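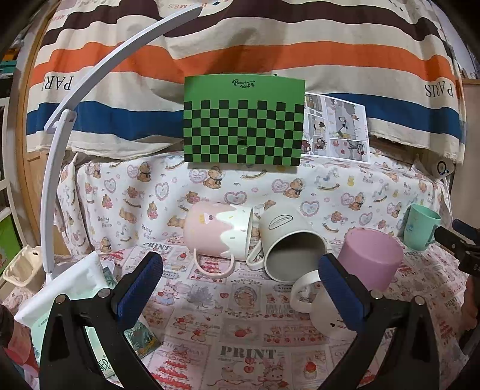

Household robot

A household robot is a machine meant to do chores at home - tidying, washing up, folding. I've kept this entry going since March, and the short answer to "can they do it yet?" is still sort of!

Cups are a good place to start. An upright mug is easy enough, but one on its side with the handle pointing down is a real puzzle (you have to grab it, turn it and not drop it). 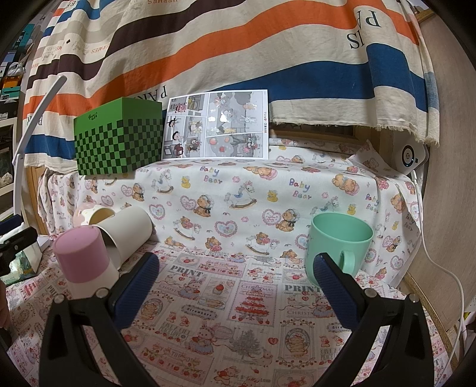

Handles help if the fingers can get at them. Ayman Zerouali of Clana told me his Tellico arm needed 3 tries to stand up 2 mugs, and I'd have been done before it picked a side.

See also: Dishwashing; Grippers

Contact | © 2018 Fudorville Home Wiki | Back to top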